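The Second Gateway

The first gateway at Kimwood went up on the water tower in June, and for most of the summer it did what it was supposed to do. The soil probes woke up every half hour, sent their few bytes, and went back to sleep. The numbers came in at the office in Busow, forty miles off, and Tia Hollis looked at them with her coffee.

In the fall the probes on the north side began to go missing. They would drop out before sunrise and come back at midmorning. Probe 1492 was the worst of them. It sat at the bottom of the old orchard, past the creek, and some nights it sent nothing at all.

"It's the battery," said Wayne Lévesque.

"I changed the battery," Tia said.

"Then it's the other battery."

There was no other battery. Wayne had been in radio for most of his life and had a habit of saying things to see how they sounded. He rolled his chair over and read the log on her screen with his glasses pushed up on his forehead.

"Signal's fine when it gets through," he said. "Look at that. That's not a weak signal. That's a good signal that isn't always there."

"So what is it?"

"Go and look," he said.

She drove out the next morning with a spare Cenau module in a padded envelope, a laptop, a folding antenna and a thermos. The road followed the river and then left it. She had been working for Hellström for less than a year and this was the first time they had sent her anywhere alone. Nobody had said it was a test. Caroline Gachanja, who ran the field group, had only said to keep the gas receipt.

Signe Granström met her at the gate. She was a tall woman in rubber boots and she owned the orchard along with her brother-in-law, Halvard Tangen, who had not wanted the probes and said so whenever there was someone to hear it.

"Is it the company again?" Halvard called from the barn.

"It's the company," Signe said.

"Tell them the dirt's wet. I can tell them that for free."

Tia shook hands with Signe and asked if she could leave her things somewhere dry. Signe took her around to the long room at the back, where the pipes ran under the ceiling, and said to use whatever she wanted.

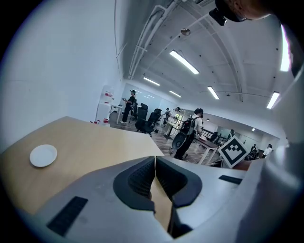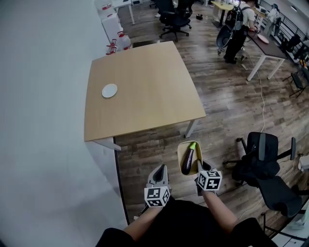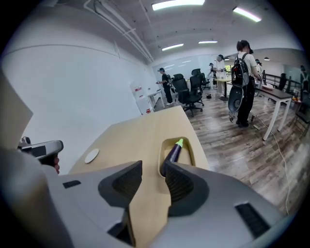 They walked down to the creek together. Signe went ahead and held the wire up for her. It was cold enough that the grass crunched, and there was mist lying in the low ground so thick that the far trees had no trunks.

Probe 1492 was where the map said it was, a gray stake with a cap the size of a jar lid. Tia knelt and unscrewed the cap. The inside was dry. The antenna lead was tight. She plugged in the laptop and read the probe's memory, and it was all there, every reading, every half hour through the night. It had measured. It had sent. It believed it had done its job.

"Well?" said Signe.

"It thinks it's fine."

"Halvard's the same."

Tia swapped in the spare module anyway, as she had been told to do, and put the old one in the envelope and wrote the number on it. Then she set up the folding antenna beside the stake and watched the screen. At the next half hour the probe sent. She saw the burst leave on the laptop, a short bright line, and she called Wayne.

"Did you get it?"

"Get what?" he said.

"It just sent."

She could hear him typing. "No," he said. "Nothing from 1492. Nothing from its neighbors, either. What's between you and the tower?"

Tia stood up and looked. There was the creek, and the slope, and the orchard rows with their last leaves on. Above them was the roof of the barn, and somewhere behind the roof was the water tower, which she couldn't see for the mist.

"Trees," she said. "A barn. It was all there in June."

"Something wasn't."

She asked Signe if anything had changed since the summer. Signe thought about it. They had mended a length of fence. They had sold the small tractor. The Hansens' boy had come and taken down the wasps.

"Anything with a plug?" Tia asked.

Signe looked up at the barn for a while before she answered.

"You'd better ask him," she said.

Halvard was sitting on an upturned crate, sharpening a hook. He went on sharpening it while Tia explained. She told him the probes were sending properly but that something was talking over them, and that it seemed to happen at night and in the early morning. It could be anything with a motor or a cheap power supply. It didn't have to be big.

"I don't have anything," Halvard said.

"Halvard," said Signe.

"I have a heater. A man can have a heater."

"What does he have a heater for?" Signe asked the rafters.

He put down the hook. He got up slowly, one hand on his knee, and led them up the ladder to the loft. At the far end, under the window that faced the tower, he had hung a blanket across a corner. Behind the blanket were shelves, and on the shelves were seed trays, and over the trays was a row of lamps on a timer with a fan heater underneath. The lamps were off. The heater was running.

"They go on at ten at night," he said. "The power's cheaper. Off again at nine."

"What are they?" said Tia.

"Pears. From the old tree." He touched the edge of a tray. "The one that came down. I had some seed from it. They won't come true, I know that. You don't have to tell me they won't come true."

Signe said nothing. She bent over the trays. There were a few green threads in one of them, and the rest was bare soil.

Tia opened the laptop on a bale and unfolded the antenna again. She asked Halvard if he would mind turning on the lamps. He found the switch. All across the screen the floor of the noise rose up like water filling a tub, right over the place where the probes talked. He turned them off and it went down. She had him do it again so that she could save the trace.

"That's me?" he said. He had come around to look.

"That's the lamp supplies. They aren't shielded very well."

"Forty dollars for the set," said Halvard. "Huh."

He turned the lamps on and off once more without being asked.

She called Wayne from the yard. He was pleased, and he wanted the trace right away, and then he wanted to know how far the window was from the tower and which way the lamps faced. After that he put Caroline on.

"Those lamps are causing harmful interference," Caroline said. "He'll have to switch them off. You can be polite about it."

"He could change the supplies," Tia said. "Or I could put up a second gateway on this side. There's a pole down by the creek with power to it. It would hear the north probes from close up and the barn wouldn't matter."

"A gateway costs us 1000 dollars before anyone climbs anything."

"There's one in the back of the stockroom. The one with the cracked lid."

There was a pause. Tia watched a hen cross the yard.

"Is the lid the only thing wrong with it?" Caroline asked.

"I tested it last month. It's only the lid."

"And why don't we just ask the man to turn off his lamps?"

Tia considered how to put it. She said that the tower was a long way from the creek, and that when the leaves came back in spring the north side would be marginal in any case, lamps or no lamps. All of it was true. She had the numbers in the laptop if Caroline wanted them.

"Send me that," Caroline said. "In writing, with the numbers. And he still changes the supplies."

"I'll tell him."

She found Halvard back on his crate. She told him that he would need better power supplies for the lamps and that she could write down which kind. He asked what they cost. She told him, and he made a face, and then he said he supposed he could sell the rest of the fence wire. She told him about the pole by the creek as well.

"Another box," he said.

"A small one."

"And it'll tell you the dirt's wet."

"Yes."

He tested the hook with his thumb. "Does it have to be the dirt?" he asked. "That thing you screw in the ground. Could you put one in a tray?"

Tia thought of the old module in its envelope. There was nothing wrong with it. It had been sending into the noise all fall, every half hour, and keeping its own record.

"I'd have to ask," she said.

She wrote the report that night at her kitchen table. She put in the trace and the distances and a sketch of the slope, and under Equipment she wrote one gateway (repaired lid) and one probe, indoor use, for comparison. She dated it November 6, 2022, and read it through and sent it before she could take the last line out.

Wayne drove out with her to hang the gateway. He held the ladder and gave advice. By noon the north side was in, every probe of it, and 1492 came through so loud that he whistled.

In Busow the next morning there was a new line at the bottom of the list. It had no map position. In the column for the name somebody had typed LOFT, and the reading beside it was a little dry. Tia picked up the phone and called Kimwood, and it was Halvard who answered.

"Water the trays," she said.

"I was just going up," he said.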